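Notes pour l'intervention « Manger à l'heure » – version courte, 4 parties, ne PAS lire les phrases en entier

**1. Ouverture (debout, sans diapo)**

Demander : à quelle heure avez-vous dîné hier ? Laisser venir. Ne pas commenter les réponses.

Puis enchaîner. Le repas de midi à heure fixe, habitude récente. À Woltholm, avant l'usine, deux repas chauds, un au lever du jour, un à la tombée. Entre les deux, du pain dans la poche. La sirène arrive, tout se décale. On mange quand la machine s'arrête.

Rappeler le chiffre : 392 foyers dans l'enquête de Woltholm. Petit échantillon, le dire tout de suite, sinon on me le reprochera à la pause.

**2. L'assiette individuelle**

- avant : plat commun, chacun sa cuillère
- après : assiette à soi, donc portion à soi, donc on peut manger en retard
- c'est le point central, RALENTIR ici
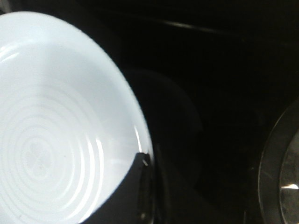
Une participante de Zimavberg m'a repris là-dessus la dernière fois : chez elle le plat commun n'a jamais disparu, il est passé au soir, et ceux qui rentraient tard mangeaient froid, point. Elle a raison. Donc nuancer : dire « recule », pas « disparaît ». Corriger aussi la fiche distribuée.

Transition : si on peut servir à part, on peut aussi réchauffer à part. (Respirer. Boire.)

**3. Lumbao, les équipes de nuit**

Cas le plus parlant. Trois équipes au port, donc trois dîners dans la même maison. La cuisine ne ferme plus. Les enfants mangent avec celui qui est là. Citer le carnet de dépenses, la page du mois de mai : combustible avant viande. Ne pas se perdre dans les prix, j'ai perdu 5 minutes là-dessus à la répétition.

Question qui va venir : et les cantines ? Réponse courte, les cantines nourrissent le travailleur mais pas la maison. Si on insiste, renvoyer à la partie 4. 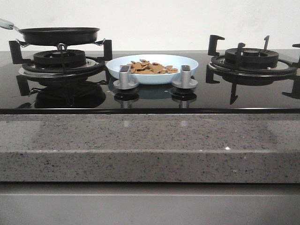 Le repas décalé demande peu de place et peu de matériel, c'est ça qu'il faut faire passer. Une grande cuisinière suppose qu'on cuit tout en même temps pour tout le monde. À Takisholm, dans les logements d'après 2000, la cuisine rétrécit, et les familles interrogées ne s'en plaignent presque pas. Deux feux à gaz dans le plan de travail, une poêle sur celui de gauche, ça suffit pour quelqu'un qui mange seul à 22 h. Par contre le dimanche, c'est la bousculade, plusieurs l'ont raconté. Garder l'anecdote du four prété par les voisins si le temps le permet.

**4. Et maintenant**

Éviter le couplet nostalgique. Le dîner ensemble revient dans tous les entretiens comme un souhait, rarement comme un fait. Distinguer les deux !!

- horaires scolaires contre horaires de bureau
- temps de trajet (chiffres de Takisholm, sur la feuille jaune)
- télétravail : on mange à la maison mais pas ensemble, surprise de l'enquête

Si en retard : sauter le trajet, garder le télétravial.

Questions, 15 min. Reposer celle du début, sur l'heure du dîner. Penser à récupérer les fiches, et l'adaptateur.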